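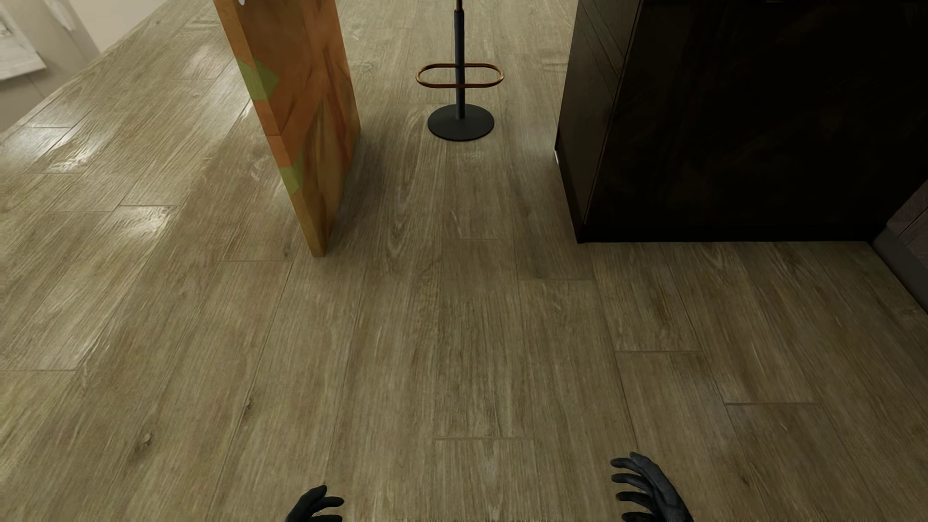

From: Mateja Popescu
To: tovon-users
Date: 21 September 2018
Subject: Re: [tovon-users] floor glare and heading drift in the rendered kitchens

Lalit Mathur wrote:
> We ran your heading estimator on our own renders last month and got
> worse numbers than the ones in the draft. Same policy, same hand
> model, same camera height. The drift is small while the robot is
> looking ahead and gets bad when the head tips down to look at the
> floor. My guess is that the network is reading the reflections as
> plank joints. Vega thinks it's the grain. Did you test the two
> separately? Also, is the 40 in Table 2 episodes or scenes? The
> caption says one and the text says the other.
>
> Lalit

Lalit,

Scenes. The caption is wrong and I've fixed it in the source. Each scene got five episodes, so 200 episodes in total for that table.

Yes, we tested the two separately, but only after the draft went out, so none of it is in the version you have. Short answer: you're mostly right and Vega is a little right.

The frame at the head of this message is the kind we have the most trouble with. The head is pitched far down, the hands are only just in view at the bottom, and almost everything else is plank floor. The left side is bright and glossy and the right side is darker with weak reflections. The estimator is supposed to take its heading from the long board joints, which all converge toward the top. On the right it does that well enough. On the left it locks onto the border of the bright patch near the upper left, and that border doesn't run the way the boards do. There is also a highlight that ends at one of the crosswise joints, and the network likes that edge very much. If you plot the attention maps you'll see it.

What we ran:

1. Baseline. Floor material as shipped in Wastwood, lights as shipped.

2. Gloss off. Same floor texture, specular set to zero, nothing else touched. The diffuse shading still makes one side lighter than the other, so this isn't a flat floor.

3. Grain off. Gloss left alone, the texture replaced with a version that keeps the joints and the base color of each board but has no streaks or knots. Unnur painted these by hand for the nine floors we use, so please thank her and not me.

4. Both off.

All four used the same start poses and the same random seeds. The policy was frozen. We only scored steps where the head pitch was past the threshold, because above it the four conditions look the same.

Gloss off removed most of the drift. Grain off helped on three of the floors and did nothing I could measure on the rest. Both off was no better than gloss off on those six. The three floors where grain matters are the ones with long dark streaks close to parallel with the joints, where the network can confuse a streak with a joint that is slightly out of line. Knots don't seem to matter anywhere. I had expected them to.

Furniture edges matter less than I thought as well. The near face of a dark cabinet gives a long, nearly horizontal edge on the floor and I assumed it would pull the heading. It doesn't pull much. Shadows at the base of things are softer and the network ignores them.

Now for what we did about it. We did not want to turn gloss off in training, since Dušan's lab has a real floor that shines and the policy has to cope with it. What we do now is move the lights between episodes and draw the floor roughness from a range, keeping the texture fixed. With the light moving, the bright patches stop being a stable cue and the joints are the only thing left that agrees with the heading. It took 375 episodes of fine-tuning before the curve went flat. At 150 it looked flat too, then dropped again, so don't stop there. I did, twice.

After fine-tuning, the glossy baseline scores almost match the gloss-off scores on every floor but one. That one has very short boards, and my suspicion is that there isn't enough long joint in view when the head is down. I haven't checked this.

Things I would not claim yet:

We haven't tried it with rugs, or with tile. All of this is plank floor.

The reach part of the task was not scored. In many of the steep-pitch frames the hands aren't touching anything, so I can't tell you if better heading gives better grasps. Dušan has a reach set planned for November.

The hands hide part of the floor at the bottom, and we did nothing to mask them out. If you use Kos hands in place of ours they take up a different area and your numbers may shift for that reason alone.

On your worse numbers, check which renderer build you have. The Prurnent exporter used to write roughness as gloss for some materials, so a floor that should be dull comes out shiny. If you open the material file and the value is above one half on the matte floors, you have the old exporter. Re-export and run the baseline again before you do anything else.

I'll put the grain-free textures and the light ranges in the shared folder tonight. The scoring script is already there, but it needs the pitch threshold passed by hand. The default is wrong.

Mateja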